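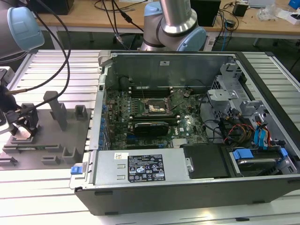
How do you teach a robot to do a job it has never done before? You show it. A person moves the robot through the job, the robot records every bit of the moving, and after lots and lots of turns a computer program uses those recordings to learn how to do the job by itself.

I love this question because when I was a kid I thought robots just knew stuff. I figured somebody typed in "fix the computer" and off it went! I work with robot arms now (I've been at it for seven years) and I can tell you it's a lot more like teaching your little cousin to tie a shoe.

Think about tying a shoe for a second. Could you write down every single thing your fingers do? How hard they squeeze, which way your thumb bends, when to let go of the loop? I tried it once and gave up after two pages. But if I sit next to you and say "watch me," you'll get it way faster. So that's what we do with robots.

There are two main ways to do the showing.

The first way is by hand. You grab hold of the robot's arm and push it where you want it to go. It feels a bit like dancing with a very stiff partner. The joints of the arm have sensors inside that keep track of how far each one is bent, so the robot ends up with a kind of diary of the whole move.

The second way is by remote control. You stand off to the side and hold a controller, and when you move it, the robot moves too. Some people use a game controller. Some people use a smaller copy of the robot's arm, so if you bend the elbow on the little one, the elbow on the big one bends. That's my favorite, and it's great for fiddly jobs, because your own hands and sleeves aren't in the way.

And computers are full of fiddly jobs! Open up a desktop computer and you'll find a big flat green board called the motherboard. On it are long skinny slots for the memory, which is a thin strip covered in tiny chips. The memory is where the computer keeps the things it's thinking about right now. To put a strip in, you have to line it up with the slot, keep it straight, and press down just hard enough. Tip it a little and it won't go. Your hands can feel that. A robot has to learn it.

A big help is something we call a fixture. It's a plate with posts and holders sticking up, and it gives parts and tools a place to sit. Why bother? Well, imagine eating breakfast if your spoon was in a different room every morning. When you're just starting to teach a robot, it's nice if some things stay put. 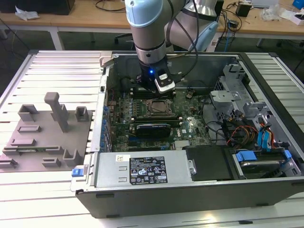

Rachid Farouk says the hardest part of driving the arm is slowing down, because if you rush and jerk the controller, the robot learns to be jerky too. I think he's right, and I had to practice that a lot myself.

The robot needs many tries to learn from, and they shouldn't all be exactly the same. If I only ever showed it one perfect try, it would be lost the moment the computer case got bumped over a little. So we scoot things around between turns. I once did 22 tries before lunch and my wrists were not happy with me.

Mistakes can be useful too. Say I miss the slot, back up and try again. Now there's a recording of how to fix a miss!

You can try this at home with a friend and no robot at all. Have your friend close their eyes and hold a spoon. Gently steer their hand to scoop a dry bean out of one bowl and drop it in another. Do it a few times, then let go and see if they can do it alone. Then move the bowl and try again.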